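Teaching by demonstration – handout 3
Bring this on Wednesday, September 9, 2020. Lab half is in the Nesora room, same benches as before.

1. Two ways to show the task

Hand guiding (kinesthetic). You hold the arm and move it. Joints go slack, you feel the weight. Good for one arm, slow motions, contact. Bad for two arms, you run out of hands. Also your body ends up in the camera view, which the policy then learns from. Oops.

Remote control (teleop). Leader arm, VR controller, whatever moves the follower. Your hands stay out of view. You lose feel – no force unless the leader pushes back. Most people grip too hard the first week.

2. What gets saved
– joint positions, both arms
– gripper opening, comanded AND measured (not the same, see hw 1)
– every camera, fixed and wrist, on one clock
– success flag, set by you right after, not at the end of the day

Last year's Trimside set: 553 episodes, 34 thrown out for clock drift alone. Check the clock first.

3. How many demos
Depends on how much you vary the start. 1,000 near-identical ones can lose to a much smaller set with real spread. Move things between episodes. Change which mug goes first. Put the clutter somewhere else.

4. Mugs and coasters, bench task
Two arms, one table. Pauses: keep them short, long ones teach the arm to sit still. If you fumble a grasp, recover and keep recording, recoveries are worth having. If you drop somthing, stop and reset.

Wrist view is close and narrow. Fingers hide part of what you're reaching for, so plan the approach from the fixed view and finish from the wrist one.

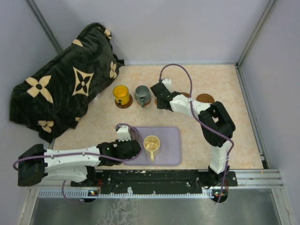 Fixed view, then wrist view. Coasters in both.

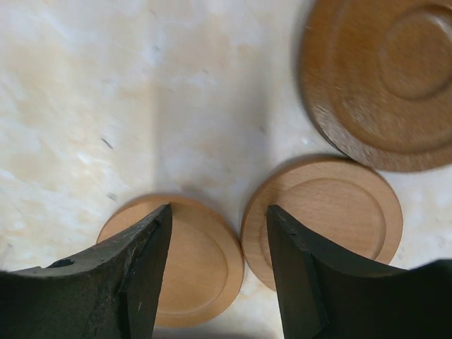

Handout 3, page 13

For next time: pick one episode, write down every moment where the wrist view alone would not tell you what to do next. One page max. Stępień notes on action chunking are optional but the plots help.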